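Du côté des pinces

Bonne nouvelle de l'atelier, chers lecteurs : Mitiku Derese a enfin terminé son comparatif des deux contrôleurs, le Vokero et le Prolta, et quel travail de patience ! En tout, 146 essais en simulation, toujours avec les mêmes pinces et le même salon virtuel, dont 66 rien que pour l'approche de la table en bois. 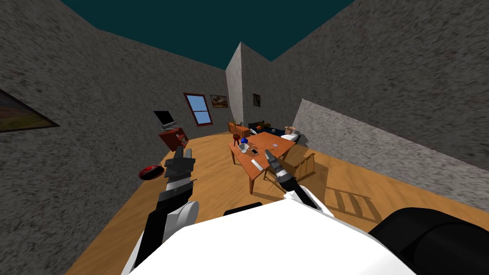
Le Prolta nous plaît bien pour sa douceur - il lui reste à progresser près des bords - et on vous racontera la suite en juillet, avec les réglages Bivard.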